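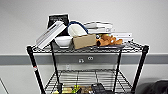
# Testing a robot on a shelf-tidying chore

Can a machine tidy a crowded shelf yet? Sometimes, and slowly. This is the test we use at Sundomport before we trust an arm with any sorting job.

1. Load a wire cart with mixed household things. Include a bowl, a small cardboard box, something flat and something soft. A plush toy works well.
2. Let items lean and overlap. Neat rows are too easy.
3. Write down where each item should end up.
4. Start the run and keep your hands off the cart. Stop only if something is going to fall.
5. Repeat for 65 runs. Score a run as failed if a person had to step in.

Boxes are the easy part. Thin flat items are harder to get a grip under, and open wire can catch a fingertip. Baltazar Ochoa, who wrote our scoring sheet, allows 3 tries per item before moving on.

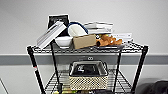

**Can I leave the robot alone while it does this?**

Stay in the room for now. Most machines still need a person when an item slips or gets stuck.

Save the logs after each run. If you change the gripper or the software, start the count again from one.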